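Fruit on a Tray: What I Learned About Sorting Snacks for the Spring Table
Student project report, Renau course, June 21, 2022

So my project started in March with a pretty simple question – how should you set out fruit so people take a mix of it and don't just grab the biggest piece? At home we put everything in one deep bowl, and the little stuff always sinks to the bottom. I wanted to try something flatter.

I had a budget of 21 dollars and spent most of it at Ploltum, the grocery two blocks from my place. Mandarins were the easy part. Dried red dates took longer because the first bag I bought was sticky and the dates all clumped together (I ate those, no regrets!). The second bag, from Fesar, was much nicer to work with.

My first layout was by size, big fruit at the back and small fruit up front. It looked neat for maybe a minute. As soon as somebody took a mandarin there was a big hole, and the dates looked kind of lonely. The second layout was by color, and I liked that one even less, because it felt like a store display and my test guests were shy about messing it up.

What worked best was a loose scatter in something shallow with a rim. Mandarins roll, so you really do need the rim, but keep it low enough that your fingers can get in from the side. A white bottom helps a lot too. Dried dates are dark and wrinkly and on our brown kitchen table they just disappeared, but on white you spot them right away.
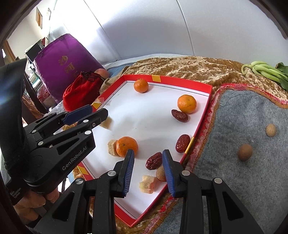 I also stopped trying to give each kind of fruit its own corner. Spread the mandarins out with plenty of space, drop the dates in between, and it looks friendly without much work. My guests reached across more and picked up smaller things they'd ignored in the bowl.

If I did this again I'd weigh the fruit first. I guessed at 200 grams of dates per layout and I'm pretty sure 100 would've been plenty – I had leftovers for 5 days. I'd also like to try walnuts, but they're loud when they roll and my roommate studies at the same table.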